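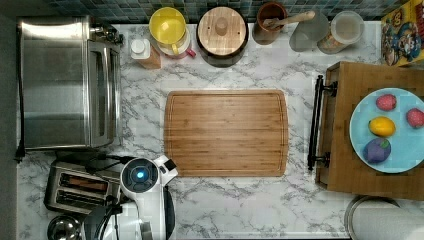 Baume Plirkico pour planches et ustensiles en bois

Rechercher un produit, une recette… OK

Il y a des produits qu'on range sous l'évier et qu'on oublie, et puis il y a celui-ci, qu'on ressort le dimanche soir avec un vrai plaisir ! Le baume Plirkico mélange de la cire d'abeille et de l'huile de lin cuite, avec une pointe d'écorce d'orange qui sent merveilleusement bon à l'ouverture du pot (l'odeur s'en va en séchant, vos oignons n'auront pas le goût d'orange). On le fabrique à l'atelier Zullau, en petites cuves, et la recette n'a presque pas bougé depuis les premiers essais de Mwende Shirima sur ses propres cuillères.

Pour quels bois ?

Hêtre, érable, noyer, olivier, bambou : tout ce qui coupe, remue ou présente. Le bambou boit moins que les autres, allez-y doucement sur la première couche. Sur le noyer, par contre, c'est un bonheur, la couleur remonte tout de suite. Les planches à rigole demandent un petit tour supplémentaire avec un coin de chiffon, parce que le baume aime bien s'installer dans le creux. Pas de baume sur les bois vernis ou laqués : il resterait en surface et collerait aux doigts.

Mode d'emploi

Lavez la planche à l'eau tiède avec un peu de savon, essuyez, puis laissez-la sécher debout toute une nuit. Prélevez une noisette de baume, étalez dans le sens du fil avec un chiffon de coton, sans oublier les chants et le dessous. Attendez cinq heures, frottez avec un chiffon propre jusqu'à ce que la surface ne marque plus. Pour une planche neuve ou très assoiffée, recommencez le lendemain.

Ensuite, une couche par mois suffit pour une planche qui sert tous les jours. Les saladiers et les manches de couteaux se contentent de deux passages par an.

Le pot

Contenance : 177 ml
Pot en verre, couvercle en métal, étiquette papier
Prix : 26 €
Conservation : à l'abri de la chaleur, couvercle bien vissé
Allergènes : produits de la ruche

Le chiffon Anley est vendu à part. Il est en coton tissé serré, sans peluches, et il se lave à la main. Étendez-le bien à plat pour le faire sécher après usage, jamais en boule : un chiffon imbibé d'huile de lin peut s'échauffer tout seul.

La prochaine cuvée sort en mars, jusqu'à 377 pots selon la récolte de cire.

Commentaires

Lumbantobing
J'ai repris un vieux billot de mon grand-père, gris et tout rêche. Deux couches et on revoit les veines du bois, je suis ravi !

Maïwenn
Est-ce que ça marche sur un rouleau à pâtisserie ? Le mien accroche.

Atelier Zullau
Oui, en couche très fine, et laissez-le reposer deux jours avant de refaire une tarte.

Odile R.
Très bon baume mais le couvercle est dur à ouvrir avec les mains grasses.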